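Tandness Linen Services
Last updated: October 13, 2026

1/ Tandness Linen Services is pleased to share its revised guidance on towels and cord in the Fora guest laundry rooms. The guidance applies to all 32 rooms and replaces the notice issued in August.

2/ Small towels are to be laid flat on the table before folding. Smooth the hem first, then fold lengthwise. A towel folded from a crumpled start will seldom sit square on the shelf.

3/ Towels continue to be sorted by color. Green towels are for hand use. Blue towels are for the bath. Guests have told us that the two shades are easy to tell apart, and no change is planned.

4/ Towel bundles sent to the Khumalo building are tied with white cord. Plastic bands are no longer supplied. Remaining bands may be returned to Room 202 with the weekly order form.

5/ To tie a bundle, lay the cord across the towel and draw both ends out to the sides. Work out any twist near the middle before tying. A kink left in the cord tends to mark the fabric, and the mark may stay through the next wash.

6/ Cord should be tied snugly, with a bow — tight knots have to be cut, and cut cord cannot be used again. Each bundle takes 2 lengths, one near each end.

7/ Tables should be wiped down and dried before clean linen is placed on them. Please keep the wall side clear so that staff can reach the baseboard when sweeping. 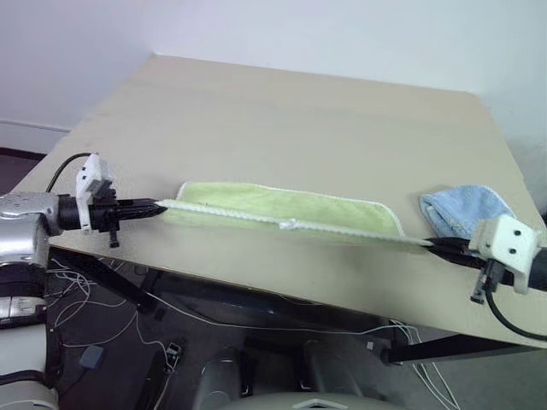

White cord laid over a green hand towel, with a folded blue towel to the right.

8/ Cord is ordered through Samix, our supplier for the current year. Rooms may request up to some 100 lengths per order. Larger requests should be sent to the linen desk in writing.

9/ Worn towels should be set aside and not tied into bundles. Frayed hems can often be repaired, and the linen desk will decide which items are kept in service.

10/ A printed copy of this guidance will be delivered with the next linen order. Questions about color sorting or cord may be sent to the linen desk by reply to this thread.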